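I got to Vunddale's place in Briltstead a little before nine in the morning, and Eimear Tully was already on her second coffee and halfway through an argument with a printer. She waved me in with her elbow. I liked her right away.

Vunddale sells a picking service called Skivico. You send them a box of your products, they work out how a robot arm should grab each one, and a few weeks later you get back a setup that plugs into your own arm at your own packing station. You pay by the month. I'd been hearing about it from small warehouse owners since the spring, a couple of them very happy and one of them pretty grumpy, so I asked Tully if I could come by and be nosy for a day.

"Be as nosy as you want," she said. "Just don't sit in the blue chair, the back goes."

She runs the onboarding side, the stretch between a customer signing up and a customer having something that works. Before that she spent years in returns processing, and she brings it up a lot. Returns, she says, is where she learned that nothing in a warehouse has the shape it's supposed to have.

"A T-shirt on the website is a T-shirt," she told me. "A T-shirt in a tote is a lump. You get a sleeve here and a hem there and a bit of collar in the middle, and it's a different lump every time. A person reaches in and doesn't even look. For an arm that's the hard one. Give me a can of beans any day."

I asked how many items a new customer usually sends. She laughed and said the record was 1154, from a gift wholesaler who'd read the welcome email as "send everything." The plan covers 90 items in the first round, and most people come in under that. She'd like them to come in lower still. The customers who start with their worst sellers and their weirdest shapes, she said, are the ones who call her in week two sounding miserable.
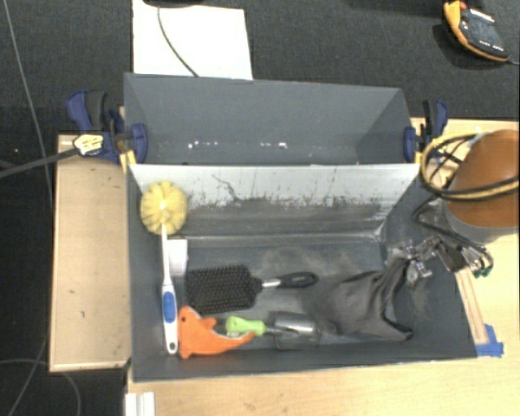
Soft goods are the part of the service I'd come to ask about, and it's the part Tully is most careful with. Skivico's sign-up page says fabric is supported, and my grumpy warehouse owner had read that as fabric is easy. She winced when I told her. What they want from fabric, she explained, is a grip near one end, with the rest left free to hang or trail, so a crumpled gray cloth with the fingers up at its narrow end and its folds still spread over the bin floor is the sort of hold she's talking about. The trouble comes with whatever is lying next to it. Put a hairbrush in the same bin with its bristles up and you have something cloth loves to catch on. "Bristles, hooks, zippers, Velcro," she said. "I've got a list. It's a long list, and I add to it."

So what do they do about it? Mostly they mix things on purpose. Tully is a big believer in ugly bins. She wants hard things and soft things together, long handles, shiny metal, toys with fins, stuff you'd never ship in the same order, and she wants the customer's settings tried against that before anybody goes live. Shiny things are her other headache. A polished garden trowel throws back the light, and the depth reading around the scoop can come out full of holes. They've gotten better at it – a software update in August helped a lot, she said – but she still tells people with a lot of chrome in their catalog to budget extra time.

Peadar Ó Dálaigh came in around this point looking for a hex key. He's the one who sets up the grip settings, and he has a slightly more cheerful view of fabric than she does. I asked him for a number, because I always ask for a number.

"On mixed bins with one soft item, first try, we were at 70 percent when I started," he said. "Now it's 78. That's first try only. If you let it have a second go it does a lot better, and the second go costs you a few seconds."

"Tell her what the customers want," said Tully.

"They want a hundred," he said, and went off with the hex key.

I pushed her on that a bit. If I'm paying a monthly fee, is 78 good enough? She didn't dodge it. For a company with one packing bench and somebody already standing at it, she thinks it's fine, since that person can deal with the misses while doing other work. For a place hoping to run a night shift with the lights off, she said no, flat out, and she's turned a few of those away. She'd rather lose the sale than take the phone calls! (She has taken the phone calls. She did an impression of one for me that I can't print.)

The first Skivico customer she let me contact was Coughlan, a pet and garden shop that ships out of its own back room. They've been on the service for nearly 90 days. I spoke to the packing lead by phone that afternoon, and she was positive with a few grumbles. Setup took longer than the sales page suggested. The monthly report is hard to read. Gloves still drive her nuts, and she's gone back to packing those by hand. On the other hand she's stopped dreading brushes and small tools, and when an item failed over and over, she emailed Vunddale and had new settings the next morning.

I read Tully the bit about the report. She sighed and wrote it on her hand.

"The report's terrible," she said. "I know it's terrible. It was made for us, and then we started sending it to customers. We're redoing it."

A few practical things, for anyone thinking about it. You need your own arm, and it has to be on their supported list, so check that first. Bins are up to you, but Tully asks that you clamp them down and leave them where they are, and she asks it with some feeling. You can swap items in and out of your plan once a month. If you cancel, you keep the settings for the items you already have, but you don't get updates, and I thought that was pretty fair.

What I couldn't get was a straight answer on price for bigger catalogs. Tully said it depends, I said on what, and she said on how much of it is socks.

She walked me out past the shelves where the customer boxes wait their turn. One had "FRAGILE ISH" written on the side in marker. I asked what was in it and she said she hadn't opened it yet, and she was in no hurry.

Related
Coughlan on packing pet toys, one year before the robot
Do you need your own arm? Renting, buying and borrowing
Clamps, totes and trays: what readers use
Reader letters: gloves, again
Five questions to ask before a monthly plan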